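SPEAKER NOTES – Small boxes: do we need them at all?
Packing and Stores evening, September 2020
Slot is 20 minutes plus questions. Notes by Kalliopi Petridis

OPENING (no slide)

Say thanks to Lefteris for the room. Then straight in.

I was asked to talk about why small cardboard boxes are a good idea. I'm not convinced they are, and I said so when I was asked. I look after stores at Nillarwood. We bought 3000 small boxes last November on the promise that they would make the shelves tidier and the post cheaper. Counted them last week for tonight: 851 left. I can tell you where the rest went. I can't tell you we're any tidier.

Pause. Let someone argue if they want to.

SLIDE 1

People love an open cube. You put it on a bench and it looks as though the job is half done. My trouble is with the missing lid. Once you have a box with no flaps you need something else to close it: tape across the top, a bag, a second box. Ask the room who has budgeted for the second box.
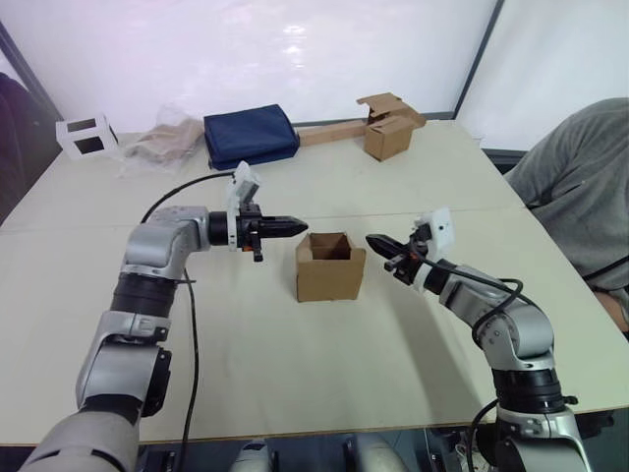

The Kusby catalogue calls this sort of thing a "tidy". I'd call it a place where screws go to be forgotten. On our shelves the open ones filled up with odds and ends within a month, and then somebody stacked another on top and the bottom one gave way.

(If short of time, skip the shelf story and go to the flaps.)

SLIDE 2

Now boxes with bits inside. Flaps folded in, partitions, inner walls. The claim is that a partition stops things knocking together. Fine, if what you pack happens to fit either side of it. Most of what we send doesn't. Lefteris tried it with the Preda order and ended up pulling the dividers out of 150 boxes by hand, which took him most of an afternoon, and he has asked me to mention that.

Question to put to the room: has anyone compared breakages with and without? I've asked two suppliers. One sent me a brochure.

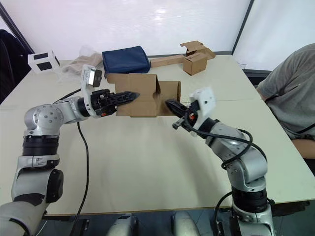
Slide 2: plain corrugated box, open at the side, with an inner partition.

Also say: opening at the side is worse than opening at the top for anything heavy. I'd want to see a good reason for it before I bought any. "It looks smart on a shelf" came up at the last meeting. We don't all have shelves at eye level.

SLIDE 3

Board quality. Go slowly here, this is the part people write down.

Bend a flap back and forth 6 times and look at the crease. If the outer paper has split, don't use that box twice. The Rakov samples split sooner than that. To be fair to them, the samples had been sitting in my car.

A bent front flap makes more bother than you'd think. It catches on your sleeve, it stops the next box sliding alongside, and whoever is packing keeps pushing it down and it keeps coming up.

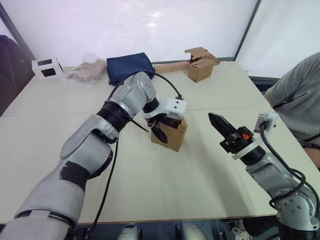 Then there's bags. Soft goods, cloth, anything that folds: does it need a box? We put ours in clear bags now. You can see what's in there without opening it, and it squashes into the gap at the end of the crate. I was told customers would complain. Two have, and one of those complains about everything.

I'm less sure about pouches. Nice to handle, dear to buy, and they never come back.

SLIDE 4

Folding. Suppliers say a flat-packed box goes up "in seconds". Whose seconds? Mine weren't. One part stands up, the next lies down again, and you want a third hand for the corner.

Try it yourself before you order. Ask for a flat one, sit at a clear table and time it properly, ten in a row. The tenth is slower than the third. Almost everyone I've asked to do this was surprised, me included. 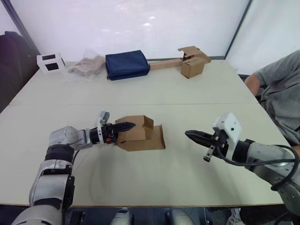

Slide 4: partly folded, one section up and one flap still flat on the table.

If the box needs holding at one edge while you do the other, count that as two people's time. It never appears on the quote.

QUESTIONS

Likely ones:
Are ready-made boxes better? They take up more room. I'd still rather have them for small runs.
What about reusing? Yes, if the creases are sound. See slide 3.
Would I buy from Kusby again? Depends who is asking. Kusby's rep may be in the second row, check first.

Sign-up sheet for the folding trial is with Lefteris, by the door. Bring your own tape.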